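Seasonal helper for the apple and quince harvest, Hiebert orchard, near Clirley

We look for one person to help us from now until the end of November. The work is picking, sorting and carrying crates to the press room. We have 112 apple trees and 40 quince trees, all old kinds and some quite tall, so please be comfortable on a ladder. Experience is welcome but we can teach you. Lunch is given every day, and you may take fruit home.

To apply, write a short letter to Gordon Kowalchuk, Hiebert, 361 Grirno Road.

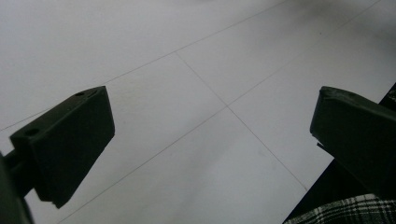

Light-colored floor tiles with thin gray grout lines.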